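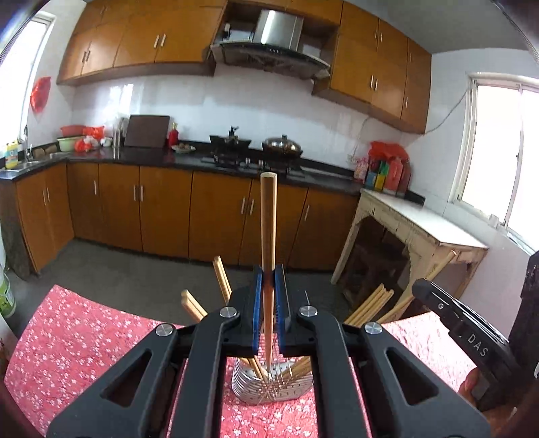

What's the best way to keep chopsticks on the table between meals?

Stand them in a tall caddy with holes in the wall, thick ends up, and don't jam it full.

Projects > Prusmont > Table things > chopsticks-and-caddies

Search this project Go

Updated January, by the Hevley desk

# chopsticks-and-caddies

Notes on how people keep chopsticks at home. Part of Prusmont, our bigger pile on kitchen storage. Quick readme for now, longer one when there's time.

## What's in it

- 1,616 entries, one per line, plain CSV
- 1,016 of them about caddies and jars, the rest drawers, trays, rolls
- 9 columns, names in the first row
- up to 3 remarks per entry, free text

## Columns worth knowing

`holder`: caddy, jar, drawer, tray, roll, other. Stainless caddies with perforated walls go under caddy, glass goes under jar even if the owner calls it a caddy.

`material`: of the chopsticks, not the holder. Wood, bamboo, metal, plastic, mixed. If someone only wrote "wooden" we left it as wood, didn't guess.

`lean`: straight, fanned, all one side. Fanned = sticking out both ways. Long ones in a short holder nearly always end up here.

`surface`: what the holder stands on. Cloth, bare table, counter, shelf. Patterned cloths are just cloth, pattern goes in remarks.

`ends_up`: eating end or holding end. Blank a lot. Squared holding ends were easy to tell, round ones less so and people argued.

## Known problems

Rondgate entries came in late and use "pot" for everything. Half fixed. Search for pot before you filter on holder.

Cooking chopsticks mixed in with eating ones, no seperate column yet. Check length.

Magyar spreadsheet had pairs and singles in the same field. We kept singles. An odd number isn't a mistake, people lose them.

Drying remarks are opinions. Some rinse and drop them straight in, some towel first. Left as writen.

## Use

Fine for sorting, shopping lists, drawer planning. Not a hygiene guide.

Corrections go in `fixes.txt`, newest on top. Put the entry number first.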